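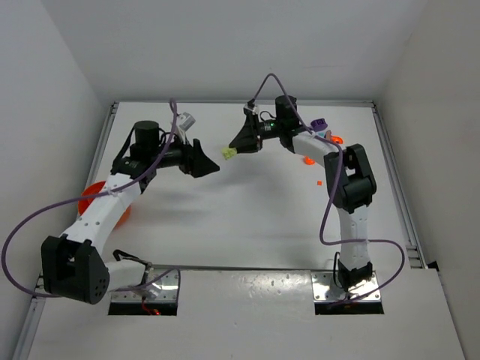
How do you stop cables taking over a worktable? Give each one a fixed route and a bit of slack, and tie it down at both ends so the middle can move without dragging everything else along.

I've been a bit obsessed with this since June, when I finally got fed up with my own table (the big white one from Trastura, which I still love, even though it shows every single crumb). It had chargers, the lamp, the glue gun and the radio all plugged in at once, and whenever I reached for the scissors something went over the side. Usually the lamp!

So I bought a bag of 30 fabric ties from Flundier and spent an evening on my knees under there. First job was unplugging the lot, which was horrible, mostly for what I found behind the plug strip. Then I sorted the leads by length and put the long ones at the back.

Colour helps so much. I've gone for purple on anything that gets moved about, as it's easy to spot against a white top, and I leave the dull black ones for things that stay put. The thin wires are still a pain, mind you. They slip straight out of the ties unless you go round twice.

I've got 10 ties left over and my eye on the telly corner next. My sister reckons I should just buy one of those Ziltau boxes and shove it all inside, but have you seen how big they are? It'd never fit behind the cabinet.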